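Tablecloths and the measurement of noise in small dining rooms

Tue 30 January

Most discussion of noise in restaurants and canteens starts with the ceiling. Ceiling panels are sold by the square metre, they come with a data sheet, and the fitting cost can be put on one line of a quotation. Table coverings are treated as a matter of taste and laundry. I think this division is wrong for small rooms, and that the usual way of measuring the result keeps the mistake in place.

The argument is limited to rooms with hard floors, hard walls and fewer than 31 seats. In larger halls the area of the ceiling dominates and a table covering makes little difference to the overall figure.

Two kinds of noise

Noise in a dining room has at least two parts. The first is speech, which is spread over time and builds up as each table raises its voice over the others. The second is impact noise: plates set down, cutlery dropped, glasses touching wood or stone. Impact noise is short and has a lot of energy at high frequencies, where the ear is sensitive.

Reverberation time, the figure that most surveys report, describes how long sound takes to die away once it is in the room. It says nothing about how much sound is put in. A room can have a good reverberation time and still be tiring to eat in if every plate makes a sharp crack when it lands. Absorption on the ceiling shortens the tail of that crack. It does very little to the first few milliseconds, which reach the diner at the same table by a direct path.

A cloth works at the source. Thin cotton on its own absorbs almost nothing, and anyone who buys it as an absorber will be disappointed. With a felt layer beneath, it lengthens the contact between plate and table, which lowers the peak force and removes much of the high-frequency content. The same mechanism explains why a rubber mallet sounds duller than a steel hammer.

What the Diltness survey left out

The canteen at Diltness was surveyed in August, after complaints from staff. It has 22 seats at small tables, a tiled floor and one glazed wall. The report recommended ceiling panels at a cost of 1,520 pounds, and these were fitted. The reverberation time fell as predicted. The complaints continued.

I do not dispute the report's figures. My objection is that the survey was carried out in an empty room with a loudspeaker. No plate was put on a table during the test. The instrument was set up to find a fault in the ceiling and it found one.

The café at Pledach took a cheaper route. It put felt and cotton on its tables, left the plaster ceiling alone and moved the cutlery trays away from the serving hatch. I ate there before and after and thought the change considerable, although my impression is not a measurement and should not be used as one. It does suggest that the order of spending at Diltness was the wrong way round.

The objections

Laundry is the strongest objection. Cloths need washing, and a place that turns its tables several times at lunch will need a large stock. A wipeable cover over felt keeps most of the benefit for impact noise, and that is what I would fit in a canteen. The look is poorer. Canteen managers seldom lose sleep over it.

Safety is the second. A cloth with a long drop can be caught by a coat or a chair. The drop should be kept short on working tables. On a round table this means having the cloth cut to a circle, as a square cloth always hangs lower at its corners.

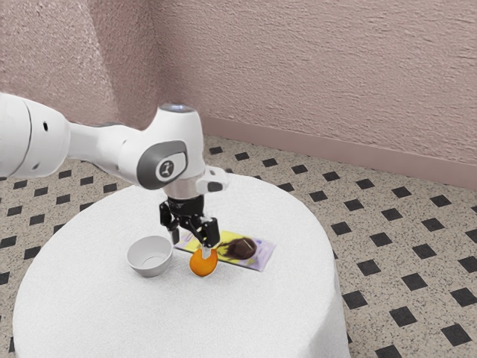

A modest proposal for surveys

I would like a survey of a small dining room to contain an impact test. The method need not be elaborate. A steel ball is released from a fixed height on to a plate of known weight, the plate stands on the table as used, and the peak level is recorded at the position of a seated diner. The drop is repeated 17 times at each table and the median is reported beside the reverberation time.

Ejigu, the software I use for room calculations, has no field for such a figure. Skarnetti has a free text box into which it can be typed, where it has no effect on the result. Both packages will model a ceiling panel to the nearest centimetre. Their users will go on recommending ceiling panels until the table top is given a number of its own, and clients will go on paying for them.

For owners of small rooms, my advice is to buy the felt first. It can be tried on a few tables for a week, with the usual plates and at the usual busy hours, before any scaffold is ordered.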